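Toast, mostly

Quick one, I have to be out the door by 7 and the bus to Prevton waits for no one.

So the toaster. Cream-colored, two slots, one dial on the front. Got it secondhand from Jamie Bloxham when he moved out to Clesmont, and it has been breakfast ever since April. Also lunch. Also dinner, twice, dont judge me.

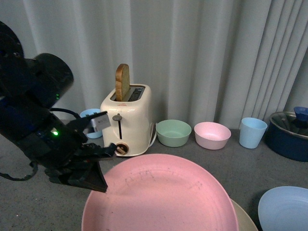 Anyway I've been eating my way through the Crabtree bakery loaf, which is good bread but cut thick, and thick bread sulks in a toaster. Too low and you get warm bread. Too high and the smoke alarm gets involved. My setting is just past the middle, then I stand there and watch it. Every time. Can't walk off. Walked off once – charcoal.

One slice at a time too. Viktória Bárány thinks this is insane, there are two slots, use them. But the second slice goes cold while I butter the first! So one, eat it, then the next. Slower, yes. Better toast.

Butter goes right to the edges, salt on top, and if theres any of the Boravari plum jam left, that. I paid 9 dollars for that jar and I'm scraping the sides with a knife now. 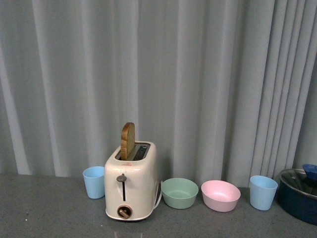 One slice up, blue cup standing by.

Other news, none really. Still need to find a bread knife that cuts straight. Still need to empty the crumb tray, havent done it since I got the thing and I'm a bit scared to look. Tonight maybe.

OK shoes, keys, gone. More on the jam if I find another jar.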